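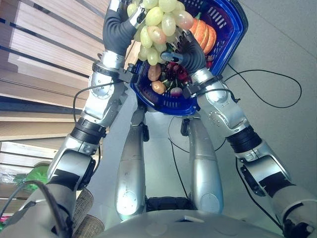 Green grapes, squash and what look like potatoes in the blue basket

Steltodthorpe Community Board > Food and Shopping > Weekly shop without the car

marrowfat
Aug 4, 2018
We gave up the car in January and I have been doing the food shop on foot ever since. One basket at a time, no trolley, and whatever fits in the basket gets carried home in two bags. It is 700 metres from the shop to my door, slightly uphill coming back.
Our spending has dropped but I go three times a week now. Does anyone manage it in one trip? There are two of us, we cook most nights, and I don't want to pay for delivery.

tilly_b
Once a week is possible if you split heavy and light. I get potatoes, onions and tins one week and rice, flour and oil the next. Fresh stuff I pick up on the way back from work. Get a rucksack as well, bags in the hands are no good past the church.

Dunnock77
Get a wheeled shopper. Mine is a Tisus, second wheel now, still going. I put 1000 grams of this and that in it without noticing and it goes up kerbs all right. Not so good on the cobbles by Antoniuk's.

marrowfat
I had thought about a wheeled one but we have two flights of stairs. Where do you keep yours?

Dunnock77
Under the coats. I unload it at the bottom and make two trips up.

hobnail
I don't agree that three trips is a problem. If you buy for two days at a time you throw less away. We used to do one big shop at Rarar and half the salad went in the bin by Thursday. Small baskets are the answer, as far as I'm concerned.

tilly_b
Depends what you pay per trip though. Small shops are where they get you on the crisps and biscuits. I spend far less with a list and one visit.

hobnail
Then take a list on the small ones too.

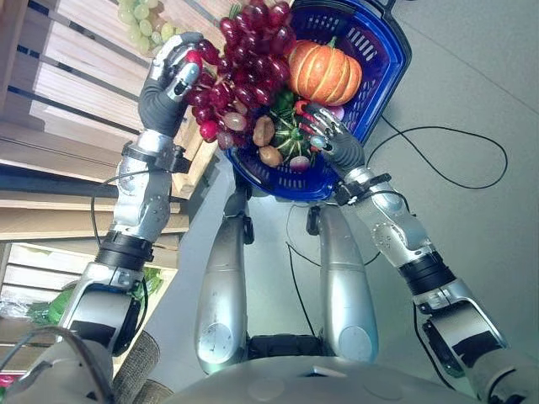 Red grapes, a radish and a pumpkin

greenlane
Packing order matters more than people think. Hard and heavy at the bottom, so potatoes, squash, swede. Then peppers and anything that can take a bit of weight. Grapes and tomatoes last. I have lost a lot of grapes to a badly placed squash.
Also weigh your grapes. The bunches at Rarar are big and I have had one come up at 600 grams when I only wanted enough for a couple of packed lunches. You can break a bunch up - they don't mind.

Dunnock77
They do mind at Antoniuk's. I was told to put it back.

greenlane
Never had that. Perhaps it depends who is on.

marrowfat
I have always just taken the whole bunch. Will try it.
On squash, is it worth buying whole? They last well but they are the heaviest thing I carry.

tilly_b
Whole, yes. It keeps for weeks somewhere cool and you only carry it once. Cut ones go slimy in the fridge.

hobnail
Small ones only. The big ones are mostly water and you end up eating soup until you can't look at it.

marrowfat
Thanks all. Going to try tilly_b's heavy and light weeks for a month, with the rucksack, and see how far off one trip we are. If my back gives out I will ask about the Tisus again.

Dunnock77
The green one is cheaper than the black, same frame.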